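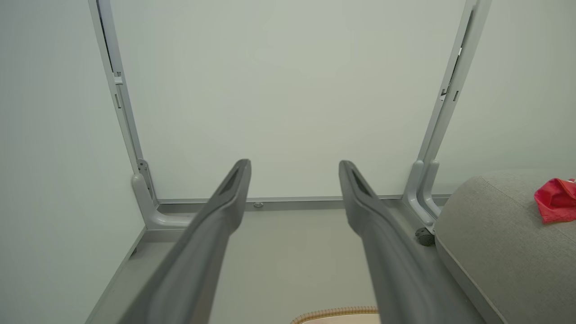 What should an operator do if a Cloloder gripper does not open when the release command is given?

Press the stop button, leave the fingers where they are and follow the release steps in this notice before anyone touches the cloth or the arm.

Cloloder Two-Finger Gripper for Soft Goods
Safety Notice and Product Information
Issued by Astmont Product Support

Applies to: Cloloder grippers supplied with the grey moulded fingers, slotted tips
Status: Open. Replacement parts available

Summary of the fault

Astmont has received reports of Cloloder grippers that stay closed on a piece of cloth after the arm has been told to let go. The first was made in February by Ruiz-Ortega, whose staff use the gripper to pick up towels and other household textiles. A towel remained held between the fingers while the arm moved on to its next position, and a light stand was pulled over. There were no injuries.

The returned unit was examined at our Flindale workshop by Callum Strachan. Lint had worked its way past the seal at the base of the left finger and packed against the return spring. The motor reported that the fingers had opened, although the left finger had moved only 4 mm. The controller therefore raised no alarm.

Units affected

A total of 157 grippers were fitted with the earlier seal. The serial plate is on the underside of the wrist mounting, and owners are asked to send the full number to Product Support. Grippers with a green dot beside the plate already have the revised seal and need no further work.

Interim measures

Until the revised seal has been fitted, the following measures apply.

1. Set the arm to no more than 40 per cent of its rated speed when handling towelling, fleece or any other fabric that sheds.
2. Keep people, cables and free-standing equipment outside the reach of the arm, including the length of any cloth that may be hanging from it.
3. Clean the base of both fingers with the brush supplied. Compressed air must not be used.
4. Turn off automatic restart.

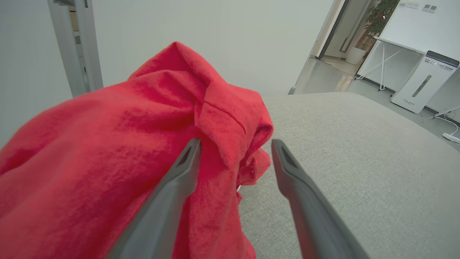

Thick fabrics call for particular care — a bulky fold can hide a finger that has failed to open fully. Operators should watch both fingers during release and should not rely on the position shown on the controller screen.

Releasing a held item

Press the stop button and wait for the status light to turn amber. Isolate the arm at the wall. Turn the manual release at the back of the gripper anticlockwise until the fingers move freely, then take the cloth away by hand. Do not pull the cloth while the arm is powered. Record the event in the equipment log and report it to Product Support on the same working day.

Replacement and servicing

The revised seal is supplied free of charge and may be fitted by any engineer trained by Astmont. After fitting, the seal should be inspected every 1,000 cycles, and sooner where the gripper handles new towels. Owners without a trained engineer may return the gripper to Flindale, carriage paid.

Enquiries about this notice should be addressed to Hamish Ritchie, Product Safety, Astmont. Please quote the serial number and the software version in all correspondence.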